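Home Jobs Training Sites Contact

Kitchen and Table Service Operators, Ferkembridge (four openings)

Trarkevden is hiring four operators for its staff dining service at Ferkembridge. Two positions are full time, two are part time. All four report to Consuelo Llanos, who runs the service.

Trarkevden cooks and serves meals for the people who work at the Hestholm site next door. A normal lunch is 200 covers, and on shift-change days it goes up to 300. Until last February all of the table setting, utensil sorting and clearing was done by hand. Part of that work is now being moved to two-finger grippers, and the job we are advertising is different from the one we advertised two years ago. Please read this part before you apply.

What has changed

Setting and sorting used to take up most of the morning. Staff stood at a counter and put spoons and chopsticks into baskets, over and over, and several people left with sore wrists. The sorting line now handles the plain, repeated part of this. It does well with items that lie flat and apart. It does badly with items that stand close together, lean on each other or come in wrappers, and those still need a person.

Operators therefore spend part of each shift working with a hand-held gripper. You pick up and put down ordinary kitchen items with it, at the speed you would use with your own fingers, and the recordings are used by Gronow, our equipment supplier, to improve the line. This is paid work at the full rate and it counts toward your hours.
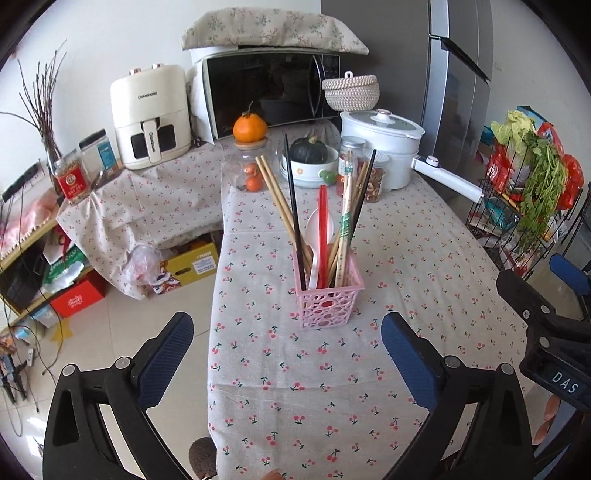

The rest of the shift is kitchen work. You will prepare vegetables, portion food, serve at the counter, wipe down and restock. You will also clear stoppages on the line, which means opening the guard, taking out whatever is caught and restarting. Iestyn Wogan trains everyone on this, and you will not be asked to do it alone until he has signed you off.

No one lost their job when the line came in. Two people moved to the prep kitchen, and one now trains new staff. Hours did change: the early start moved from 5:30 to 6:30, and the morning overtime that some people relied on is gone. We would like applicants to know that now and not find it out later.

What we need from you

You should have worked in a kitchen, cafeteria or care home for at least a year. You do not need any technical background. You should be able to stand for most of a shift and use both hands comfortably — the grippers are worked by squeezing, and it takes most people a week or so to get used to them. If something about the line looks wrong to you, we expect you to stop it and say so.

Recordings show hands, tools and the work surface. They may pick up part of your clothing. There is no sound, and they are not used to rate your speed. Heledd Beddoe, the staff representative, has a copy of the agreement and will go through it with you before you sign.

How to apply

Send a short letter and a list of your past jobs to Consuelo Llanos, Trarkevden, Box 1709, Ferkembridge, by Wednesday, August 21, 2024. Say whether you want full or part time. Interviews include a paid two-hour trial in the kitchen.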